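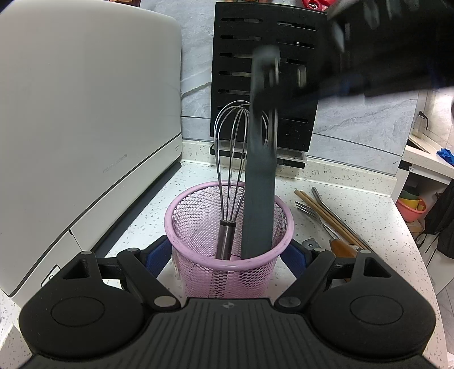
Whisk and utensil holder on the kitchen worktop.

**Small kitchen items on a furnished inventory**

Posted by Svatopluk Zelenák

I am due to leave a furnished flat in Jallstead at the end of April. The inventory I signed on arrival runs to 272 entries, and the kitchen section lists every utensil separately. The agent, Hedeo, has written to say that any item missing or worn at check-out will be charged at the price of a new replacement. The tenancy has lasted 11 years. I should be grateful to know whether a charge on that basis is usual, and what evidence I ought to gather before the keys are returned.

**Ilance Housing Desk**

Missing items and worn items should be treated separately. Where something listed at check-in is no longer in the property, the landlord may ask for a sum that reflects its age and condition. Where the item is present but shows the effects of ordinary use, a deduction would not normally be expected.
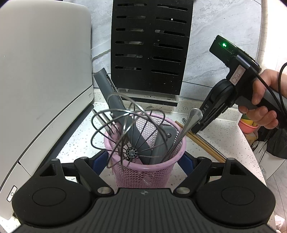
After a tenancy of such length, most low-cost kitchen goods would be regarded as having reached the end of their useful life, and their value for the purpose of a deduction would be small or nil. The agent should be asked to set out in writing the original cost of each item, its age and the method of calculation. A general statement that all items will be charged as new does not meet that standard.

Please also check whether the inventory was updated at any renewal. If it was, the later version should be used.

**MW, Jallstead**

Ours charged £40 for a tin opener and a colander. We disputed it and they dropped it. Keep your emails.

**Kauppinen Tenancy Advice**

We agree with the first reply and would add a note on evidence. Go through the signed inventory line by line before check-out and record the condition of each item in the room where it is listed. Attend the inspection in person if possible, and ask for a copy of the report. 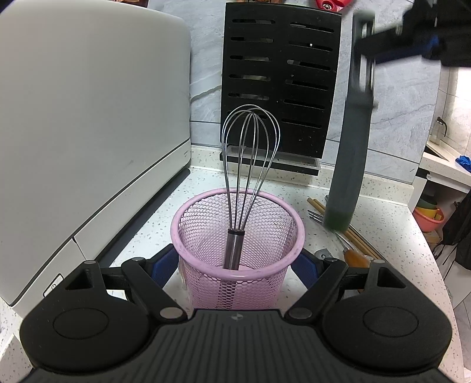
Another reader has written to us that her agent refused to let her attend, and that she sent her own signed list by email at 2 p.m. the same day. That was a sensible course, and the list may be put forward if the matter goes to a formal dispute.

Replacements bought by the tenant should be noted on the list, together with any receipts.
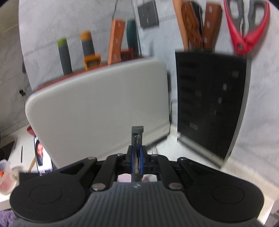

Can the agent keep the whole deposit while a few kitchen items are in dispute? The usual position is that only the disputed amount is held, and the remainder should be returned once both parties have agreed that part. Requests for its release should be made in writing to the agent, with a copy to the deposit scheme.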